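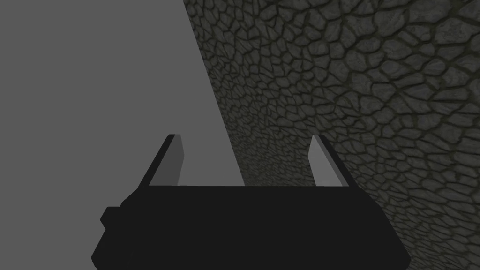
Prornau Suspends Gripper Software Update After Simulation Fault

July 1, 2024

Prornau has withdrawn an update to its Sudari gripper control software following a fault found during simulated testing. Customers who installed build 2064 are asked to return to the previous build before running any arm near a wall or other fixed surface.

The fault affects the distance check that slows the arm as it nears a surface. When the arm approached at a steep angle, the check used an old reading for up to 2 seconds. In a series of 100 simulated approaches, the arm failed to slow in 4. No injuries or equipment damage have been reported.

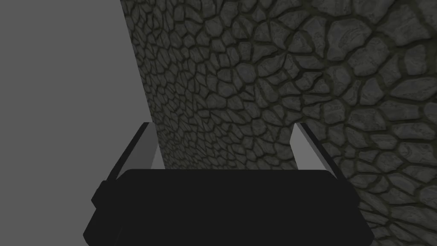

Simulated view from behind the open gripper, with a stone-patterned wall at right.

"The update should not have been released before this test was complete," said Valentina Montecinos, Director of Product Safety at Prornau. "We regret the disruption to our customers and have changed our release procedure."

A corrected build is being prepared under the direction of Uldis Jankauskaitė, Head of Control Software. It will be reviewed by Wasilewska, an independent testing firm, prior to release. The February build is not affected.

Customers may direct questions to their Prornau service representative.

Media contact: Estrella Bañuelos, Prornau Press Office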